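Filed under: Christian Living, Books & Reading

Let the Missionaries Be Cranky

I read a lot of missionary biographies. I grew up on them (our church library in Plarkthorpe had one whole shelf, and I'd been through it twice by the time I was 12), and I still pick up any old one I see at a book sale. So please hear this as a complaint from a fan. I wish the people who write these books would stop cleaning everybody up!

You know the kind of book I mean. Our hero feels the call in chapter one, usually during a thunderstorm. There's a tearful goodbye at the dock, a bad fever in chapter four, and then a long stretch of trusting God in hard places, where he never once snaps at his wife or writes a nasty letter to the mission board. Everyone who disagrees with him is either a villain or gets converted by page 200.

And then you read the letters. I got hold of a collected set last October, privately printed, from a couple who ran a school in a river town called Thân, and I could not put it down. He was so cranky! He complained about the food and the hymn tunes, and he fought for 3 years with the other mission family over who should get the dry end of the house. She was funnier than he was and a lot more tired. There's one letter where she tells her sister that she has prayed for patience every morning since Easter and would now like to pray for a different husband. Two lines later she's asking for more slates for the children.

I had already read their biography, and none of that was in it. The biography calls her "a quiet and uncomplaining helpmeet." I laughed out loud, and then I got kind of mad about it, because I'd carried that quiet, uncomplaining lady around in my head for years as somebody I was failing to be.

That's my whole beef, really. We hand these books to teenagers and new believers and we say, look what God can do with an ordinary person, and then the person in the book isn't ordinary at all. A kid with a temper reads it and figures God must use some other type. I did. I remember lying on my bed at fifteen feeling pretty sure I was out of the running, on account of I'd yelled at my brother over the bathroom.

I've heard the arguments for the other side. My pastor (who lent me half of these books, so I owe him a fair hearing) thinks we've already got plenty of people tearing down the saints, and he'd like there to be one shelf left where they're allowed to stand up straight. I do get that. There's a type of modern biography that can't wait to get to the dirt, and I don't enjoy those either. I quit one at chapter 8 this spring. The author plainly didn't like his subject, didn't like her religion, and treated every prayer she wrote down as a symptom.

But telling the truth about somebody's bad days isn't the same as sneering. The Bible does it on nearly every page! David's sins are right there next to David's psalms. Peter gets to preach at Pentecost and he also gets the rooster. If Scripture can stand to tell us that, I think the folks at Zelmont Press can stand to tell us that a doctor in the back country drank too much coffee and held grudges.

There's a short one I've been pushing on everyone lately, called The Nudel Road, which gets this right. It follows a traveling Bible seller who kept strict accounts, and on the last page of his ledger he'd sold 1243 copies and was still fretting over one man who never paid him. The author lets him fret. She also lets him get up the next morning and walk to the next village with sore feet, and I found that more moving than any thunderstorm. I lent my copy out on 1st August and I'd like it back, if you're reading this.

What would I ask for? Print more of the letters, even the dull ones. Leave the fight about the house in. If two godly people couldn't stand each other, tell me so, and tell me whether they ever made up, and if you don't know, say you don't know.

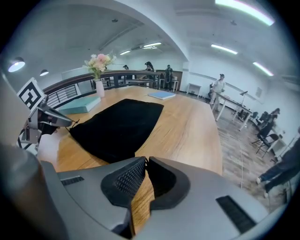

And give the wives more than a chapter, while you're at it. I'd have paid full hardcover price for a book that was just her letters to her sister, slates and all, and I know at least four women in my Bible study who'd be in line right behind me.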